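Went to the Mendora open day in Grultley. Notes typed up on the train home, so excuse the state of them.

Question I took with me, same one I take every year: can the things do a chore yet. Not weld a car door. A chore. Clear a table, put the shopping away, tidy the returns shelf in a shop so a person doesn't have to.

Short version is sort of, slowly, if you pick the chore.

Getting there: bus from the station, stop outside the gate, badge at the desk, coffee from an urn. Coffee fine. Three halls this time. Last year it was two and a tent. Signs were poor and I walked into a store cupboard looking for hall B.

Hall A was mostly floor cleaning. Shop floor scrubbers from Plureo, going up and down a mocked-up aisle with tins on the shelves. This is the bit of the trade that works and everyone knows it works, so the crowd was thin. They did the straight runs nicely. Corners still want a mop. I asked what happens when someone leaves a basket in the aisle and was told it waits, then it calls for staff. So you still need staff. Price on request, as ever.

Also a shelf counting thing on a pole. Didn't stay.

Hall B was the one I came for. Picking stuff up. Sounds daft to anyone who has not followed it but this is the whole problem with chores, most of a chore is picking up a thing you haven't met before and putting it somewhere sensible. A dishwasher is easy, loading one is hard. 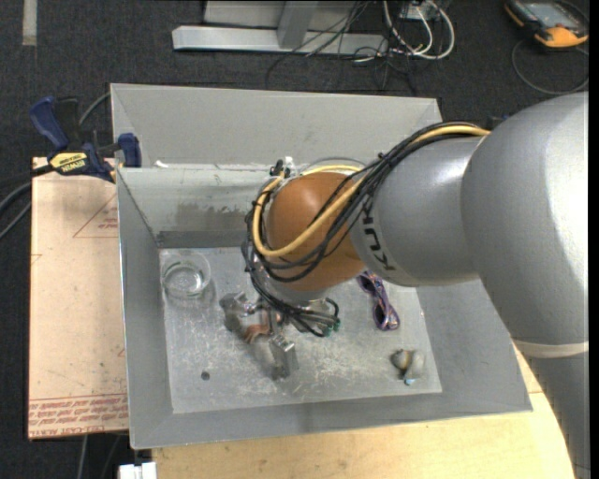
Report by our visits correspondent
Wednesday, December 10, 2025
Filed under: Open days, Home and shop

A glass bowl and a pair of sunglasses in the same bin, which is about as fair a test as I could ask for. Clear glass is horrible for these systems, the camera looks straight through it. Sunglasses are flat, thin and fiddly and people would mind if they came back scratched. Big KUKA arm over the top with a two finger gripper on the end, cables strapped all down the wrist. The floor of the bin is scraped white in places. I liked that more than anything on the printed banners, it looks like a bin that gets used.

The talk that goes with it was good. The speaker gave a figure for the week before: 161 tries on mixed household items, 24 of them needing a person to step in. I wrote that down twice because I thought I'd misheard. That's better than I expected and also no use at all in my kitchen, where 24 interventions is 24 times I may as well have done it myself. Speaker more or less agreed. In a returns room, with one person minding several bins, the sums come out diffrent.

Soft stuff still bad. Asked about tea towels, got a laugh from the row behind and an honest answer, which was not this year.

Size is the other thing. An arm like that isn't going in anyone's house. Fine for a stock room. For the home you want something small and light that can't break your wrist, and the small ones I have seen so far can't hold a full kettle.

Lunch was a wrap. Queue roughly 20 minutes, missed the start of the afternoon.

Hall C, laundry folding from Weerasinghe. Shirts ok, if you hang them on the clips first, and hanging them on the clips is most of the job. Same demo as November's trade evening as far as I could tell, maybe a touch faster. Socks not attempted.

Questions at the end ran over. Somebody from a charity shop chain wanted to know if any of it could sort donations bags, mixed clothes, toys, crockery, the lot. Panel said the crockery would be the last to come. Shops like hers are where I'd want to try it first though, plenty of sorting and never enough hands.

Would I go again, yes. Wear flat shoes, go to hall B frist, take your own sandwiches. The last bus back leaves before the last talk finishes, so I walked to the station in the rain with a free tote bag on my head.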